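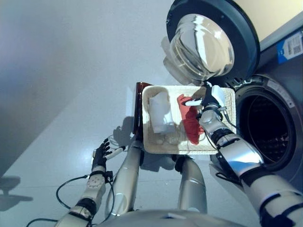 Forklow Household Tasks Kit
Data card and README, release 17
Published by Lorkell, 31 May 2021

Summary

The Forklow Household Tasks Kit is a licensed package of recordings, task scripts, and playback software for teams that are evaluating two-armed robots in the home. This card describes the laundry portion of the kit. The kitchen and entryway portions have their own cards, which are installed in the same folder.

The laundry portion contains 137 recordings. Each recording holds color video from the head camera, joint positions for both arms, hand and gripper commands, and a written task label. Sound is not recorded.

What the tasks cover

All tasks take place at floor level, next to a front-loading washing machine. They include bringing a basket to the machine, opening and closing the round door, moving cloth items between basket and drum, and sorting white items from colored ones. A typical starting layout has a white woven basket near the open door, with a folded white cloth and a crumpled red cloth lying side by side inside it. Other layouts change the position of the basket, the number of items, and the angle of the door.

The machine is not connected to water in any recording. Detergent handling is outside the scope of this release.

Hardware

Recordings were made with a gripper on the right arm and a multi-fingered hand on the left. The two are controlled separately, and their commands are stored in separate files. Licensees whose robots carry the same tool on both sides should read the file named "mapping" before attempting playback. The supplied conversion script handles two-finger grippers only.

Collection and labeling

Operators guided the robot remotely at the Giraldo test rooms. Each recording was labeled by one reviewer and checked by a second. Where the two reviewers disagreed on whether a task was completed, the recording is marked "open" and both labels are kept. There are 41 such recordings, and they should be left out of any published success rate.

Installation

Unpack the archive into an empty folder and run the setup script from the top level. The full laundry portion requires 150 gigabytes of free space. A license key from Stemico, the authorized distributor, must be entered at first launch. The key is tied to an organization and may be used on any number of its machines.

Known limitations

Cables on the left forearm are in view of the head camera in many recordings and may be mistaken for objects on the floor by untrained detection models. Lighting is bright, and reflections on the glass of the washer door are common. Pale items inside the white basket are difficult to separate by color alone. All recordings use a pale gray floor, and results on carpet or dark tile have not been tested.

Support

Questions about keys and billing should be sent to Stemico. Reports of damaged files should be sent to Lorkell with the recording number and the release number. Corrected files will be issued in August.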